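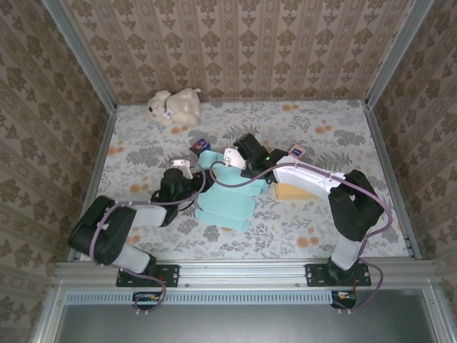 Wallpaper with brown medallions in stripes, and fabric printed with gray leaves.

What is a repeat?

Look closely at patterned wallpaper and you will find the same shape again and again. The part that gets copied is called the repeat. A designer draws it once, and a printer stamps it along the whole roll.

The top of the drawing has to match the bottom - if it doesn't, you see a line. Leaves are handy, as a stem can run off one side and come back on the other.

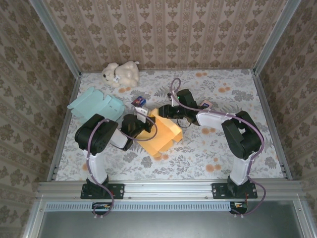

Gray ferns and small orange flowers on a pale background.

Try it: draw a leaf on a square of paper, then trace it 9 times in rows.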